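Skolar Wood Floor Care Guide
Section 4: Settling In and Cleaning Your Plank Floor

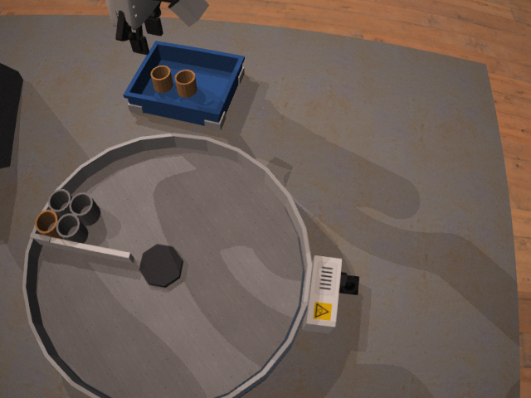 Before You Start

Welcome to the part of the guide that most people skip, and we do hope you'll stay with us for a few minutes! Your Skolar planks have come a long way to get to your house, and the first weeks are when they get used to the air, the light and all those feet. Small knots, streaks and changes of color from one plank to the next are part of the wood and don't need any treatment.

You will need a soft broom, a flat mop with a washable cotton pad, a bucket, the bottle of Barreto floor soap from your welcome box, and a couple of old towels (the older the better).

First Cleaning

1. Wait until the finish has cured for the full time printed on the can. If you can't find the can, call us before you go on.

2. Sweep the whole floor, working along the length of the planks. Go slowly over the seams, where grit likes to hide.

3. Fill the bucket with 5 quarts of lukewarm water and add one capful of soap. It won't foam much, and that's fine.

4. Dip the pad and wring it out well, then wring it again. When you press it against the back of your hand, it should feel damp but leave no drops.

5. Mop a small area at a time, starting at the far wall and backing toward the door so you don't end up stranded by the window (we've all done it).

6. Dry each area with a towel before you move to the next one.

CAUTION: Never use a steam mop on this floor. Heat and moisture can lift the finish and cause the planks to cup, and this kind of damage is not covered by your warranty.

Mats and Rugs

7. Leave the floor uncovered for the first month if you possibly can.

8. When you do put a mat down, check that the backing is marked safe for finished wood. Rubber backings can leave a stain that only sanding will take out.

9. Lift every mat once a month, sweep underneath, and let the floor air out for an afternoon.

NOTE: Wood under a mat may stay a different shade from the wood beside it. Shifting the mat a little each time you clean helps the color even out.

If a spot won't come clean, please don't reach for the scouring pad! Write to Shakuntala Singhal at our care desk and mention part number 241, the touch-up kit for this finish. Instructions for using the kit are in Section 5.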